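Notebook, bench 2, September, started 8:40

Trial of the Herneo harness-picking kit, on loan from Sondik. Their line is that it will take wire harnesses out of a bin with no fixture and no per-part teaching. Leonie wants a yes or no before the loan runs out. I'd put it at no before opening the crate, so read the rest with that in mind.

What came in the crate

Two-finger gripper with flat fingers, the small wrist camera, control box, one cable too short for our arm mount (we used our own), a license key on a card, and a manual that spends 40 pages on safety and 3 on setting up a pick. The spare fingertips listed on the packing slip were missing. Baltasar wrote to Sondik about it, no answer so far.

Mounting was painless, I'll give them that. Bolt pattern matched the adapter we already had from the Daza evaluation. Camera calibration went through on the second try. The first try stopped with a message that said only "retry calibration" — no reason, no log entry I could find.

What the brochure says against what I care about

"Handles any flexible part." Their demo video shows one harness, straightened out, on a matte gray mat. Our harnesses don't arrive straightened out.

"200 picks an hour." No mention of what counts as a pick. If it closes on a wire and drops it over the chute, is that a pick? Gunnel asked the Sondik rep this on the phone and got a long reply about throughput being application dependent.

"Works with your existing bins." Our bins are shiny yellow plastic. I want this one tested hard. The Trornance unit we looked at before had a bad time with reflections, and I don't see anything in the Herneo manual about glare except a line advising "suitable lighting."

Setup for the first session

Overhead lights left as they are on the floor. Abelardo wanted to bring in the diffuser panels and I said no, we don't have diffusers at the line and we won't be buying them to rescue somebody's vision software. We can try them later as a separate run and label it that way.

Harness goes in loose, one at a time. Whoever drops it in doesn't arrange it. Joaquín has a habit of tidying the ends, so Abelardo is doing the drops.

Grip force on the factory default until we have a baseline.

Things to watch, in order of how much they worry me

1. Where it decides to grab. A taped section of the bundle is fine. A single conductor is a reject as far as I'm concerned, even if the lift succeeds, since we have no idea what the pull does to a splice. The kit's scoring screen doesn't distinguish the two, so somebody has to watch and write it down by hand.

2. Approach near the rim. The bin has a thick molded ledge and wires like to end up under it. Stop the run if the fingers come in low on that side. The control box lets you draw a keep-out zone but only as a rectangle, and our corners are rounded, so we lose some floor.

3. Glare. There's a bright spot on top of the rim and paler streaks on the floor, and the red and black wires run across the floor below it. Save the wrist view before each close so we can compare the chosen grasp point with what was under it. Fingers open and clear of the wires when you save, same as this one: 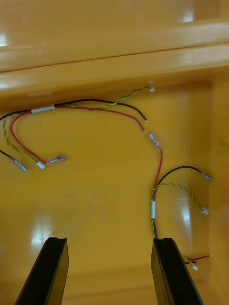
4. Terminals. Bare crimps and spades at the loose ends. Check each one under the magnifier after a lift and bag anything bent, with the run number on the bag. Don't straighten it and put it back in the pile.

5. License check. The box wants to phone home at startup. Sondik says it will run offline for 2000 cycles and then ask again. Leonie to get that in writing, because I don't want a line stopped over it.

To do before the next session: longer cable tie-down, tally sheet with separate columns for bundle and single wire, ask Sondik again about the fingertips and what they mean by a pick.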